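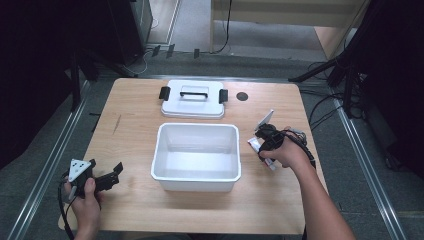 Packing task with two hand-held grippers: the open bin, its lid, and one item held in the right gripper.

Trereo: Frequently Asked Questions

Last changed July 3, 2022

These questions came to us by mail and on the forum after the release of version 2. Trereo is the software that takes recordings from hand-held grippers and turns them into trajectories that a robot arm can learn from. For installation, please read the install guide first. The answers are written by Béla Rácz and Imre Sipos.

General

What does Trereo do, and what does it not do?
It reads the video and the gripper signals, finds the position of each gripper over time, brings both hands to the same clock, and writes one episode file. It does not train a policy. For training we use Gimix, but the episode format is open and documented, and several users have their own training code.

Do I need a robot to use it?
No. You need two grippers (or one, for single-hand tasks), a camera and a computer. The robot is necessary only when you want to run the trained policy. Many of our users record for weeks before they have access to an arm.

Which operating systems are supported?
Linux only. The playback viewer also starts on other systems, but we do not test it there and we can not help if it fails.

Is it possible to use Trereo with the Gadel planner?
Yes. Export with the option "planner" and the episode is written as a list of waypoints with gripper widths. Gadel will make its own path between the waypoints, so the speed of the human hand is lost. If the speed is important for your task, use the full trajectory.

Markers and tracking

Why is there a plate with dots on the top of each gripper?
The tracker needs points which it can recognize in every image. The pattern of dots is different for the left and for the right gripper, and the software must know which is which. You set this in the file grippers.conf. If you exchange the plates by mistake, the whole recording will be read with the hands exchanged, and there is no warning in the present version.

How much of the plate must be visible?
At least four dots. With four or five dots the position is usable but the angle becomes noisy. When fewer are found, Trereo marks the images as "lost" and fills the hole from the motion sensor in the gripper. A short hole is filled well. After a longer one the position drifts, and the episode gets a yellow flag in the list.

My track jumps when I tilt the hand. What can I do?
Most often this is the mirror problem of flat plates: from some directions, two different angles give almost the same picture. Set "flip_check = strict". The processing becomes slower, but the jumps should disappear. Please also check that the plate is not bent. Even a small bend which you do not notice with the eye makes this worse.

Does the surface of the table matter?
Less than people expect. A pale, matte table works well. Strong reflections are a problem, and so is any printed pattern of dots close to the plates. A hole or a stain on the table does not disturb the tracker.

White objects on a light table: will the perception module find them?
Usually yes, when the edges have some shadow. A white bin on light wood is one of our standard tasks and the rim is found in most episodes. The lid is more difficult when it lies flat, and there the dark handle and latches help the detector a lot. If your lid is all in one color, lower the value "edge_min" in small steps.

Recording

How should I start an episode?
Open both grippers completely, close them completely, and open them again. Trereo uses this movement to bring the width signal and the video to the same time. Then you can take the first item. If the start movement is missing, you can set the offset by hand in the viewer, but it is slow work.

May I hold an item still in the air, for example while I decide where to put it?
It is better not to do so for long. The planner learns the waiting together with the movement. The command "trim --idle" removes waiting at the start and at the end of an episode, but not in the middle.

Should both hands always move?
No. In many tasks one hand works and the other one is only ready. Keep the idle gripper in view of the camera if you can. The software treats a hand outside the view as "lost", not as "resting", and the episode will be flagged.

How many episodes are needed for one task?
It depends on the task. For our bin packing task we recorded 782 episodes, and 734 of them passed the automatic check. For a simple pick and place with one object, we had a useful policy from 345. We also have a mixed set with 1,444 episodes, which was recorded at the Riviere lab with other objects and another table.

Do the cables of the grippers disturb the recording?
The tracker ignores them. They can disturb the person, so let them hang with enough slack and away from the items. If a cable passes in front of a plate, the dots behind it are not counted.

Planning and playback

The arm stops with "unreachable" but the human could do it easily. Why?
A human moves the shoulder and the whole body, and the arm is fixed at its base. Run "trereo reach" with the description file of your arm before you record many episodes. It colors each part of the path green or red. Often it is enough to move the bin closer to the base.

The gripper closes too early on the robot.
Measure the delay of your gripper and write it in milliseconds in "close_delay". The default is zero, and this is right only for simulation.

Can I play both arms at the same time?
Yes, from version 2. Collision checking between the two arms is on by default. Please do not turn it off on real hardware, also when the path looks safe in the viewer.

Known problems

The viewer uses too much memory with long episodes. Imre is working on it and we hope to have a correction in August.

File names with spaces are not accepted by the export command. Use an underscore.

My question is not here.
Write on the forum and attach the log file together with grippers.conf. Without these two files we can usually only guess.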